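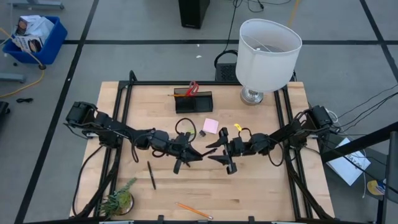 Butcher-block bench, both arms in towards the middle.

Thursday, pm

Fulvate batch 22 for the Stakoswood calf ration trial. Alkali extraction went longer than planned, stirrer kept tripping out so Rima sat with it till the end. Filtered twice. Still a brown haze in the second filtrate — fine clay I think, will spin a bit of it tomorrow and see.

Yield 1644 g dried, which is down on the last one. Moisture not done yet, oven was full of Nesma's silage samples.

pH drifted up overnight in the holding tank. Probe or real? Checked against fresh buffer, probe is fine. So real. Purificación reckons the rinse water, she had the same at Vanton when they changed supply. Taking a tap sample before we blame the lignite.

Lignite itself: new sacks from Tresodstead, coarser than before, lots of woody bits. Sieved out 3 buckets of rubbish. Need to ask Thongchai if the mill screen was changed, he did the order.

Drying — kept at 38 on the trays, slow but no crust this time. Do NOT turn it up to save an afternoon, see batch before last. Scraped off clean, dark flakes, dissolves ok in cold water with a little sediment after standing.

Premix test with bran: clumped at the higher rate. Lower rate mixed fine by hand. Samah wants it run through the Metwally mixer before anyone says anything to the farm, fair enough.

To do
ash + mositure on 22
tap water sample
relabel the tubs in the cold room, two have the same number
ring Tresodstead re sacks
new filter cloths, down to last one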